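Geschirr in die Kiste, flach oder hochkant? (Umzug)
Lesezeit: 2 Min.
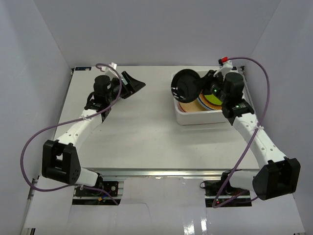 1. Frage von kistenkram40

Moin zusammen, ziehen im September um und ich sitz grad am Küchenkram. Stand bisher: weiße Plastikbox, Teller flach rein, der beige mit dem roten Rand, der weiße mit blauem Rand, dann die bunten. Dazu die schwarze tiefe Schale, die soll auch noch mit rein. Links wär noch Platz.
Meine Frau sagt hochkant. Ich sag flach. Wer hat recht?? Strecke sind 400 km, Spedition Stonlow.

2. Antwort von tante_hedi

Hochkant. Immer. Flach gestapelt kriegt der unterste alles ab, grad auf der Autobahn. Hab 2019 so sechs Teller verloren, alle flach, alle von unten her gerissen.

3. Antwort von Amr Fahmy

Kommt drauf an was es ist. Porzellan hochkant, klar. Melamin oder Plastik kannste flach legen, da passiert nix. Was ist es denn bei dir? Seh ich auf dem Bild nicht.

4. Antwort von kistenkram40

Gemischt. Der weiße mit blau ist von Oma, Steingut glaub ich. Rest vom Wakstead, Plastik, fürn Garten.

5. Antwort von tante_hedi

Dann Omas Teller RAUS da. Einzeln einwickeln, eigene Schachtel. Und bei dir liegt der unter dem orangen, das schon mal gar nicht.

6. Antwort von bohrmax

Sorry aber hochkant ist doch Quatsch in so ner Box?? Da steht nix, das kippt alles um sobald einer bremst. Flach, Küchentuch dazwischen, schwarze Schale umgedreht obendrauf, Deckel zu. Zweimal so umgezogen, nix kaputt.

7. Antwort von tante_hedi

Glück gehabt. Umkippen tut das nur wenn man nicht ausstopft. Handtücher, Socken, was halt da ist.

8. Antwort von bohrmax

Socken am Teller, na danke.

9. Antwort von Amr Fahmy

Kinder. Saubere Socken.
Zur Schale: nicht umgedreht oben drauf, sondern daneben in die linke Ecke und Geschirrtücher reinstopfen. Sonst drückt der Rand punktuell auf die Teller. Und die Box nicht randvoll, die Dinger biegen sich beim Tragen in der Mitte durch. Hatte eine von Skenden, 700 Gramm leer, mit Tellern voll konnte man zugucken wie der Boden nachgibt.

10. Antwort von lissy_k

Fragt mal bei Stonlow ob die Plastikboxen ohne Deckel überhaupt mitnehmen. Bei Mac Suibhne mussten wir am Umzugstag alles in Kartons umpacken, abends um neun, im Treppenhaus. Nie wieder.

11. Antwort von kistenkram40

Oh. Deckel hab ich irgendwo, muss ich suchen. Ruf Dienstag an.
Also Plan jetzt: Oma-Teller extra in Papier, Plastik flach lassen, Schale daneben mit Tüchern drin. Frau ist halb zufrieden.

12. Antwort von tante_hedi

Halb zufrieden heisst hochkant.

13. Antwort von bohrmax

Flach!!

14. Antwort von lissy_k

Und Kiste beschriften, auch an der Seite nich nur aufm Deckel. Gestapelt sieht man den Deckel ja nicht mehr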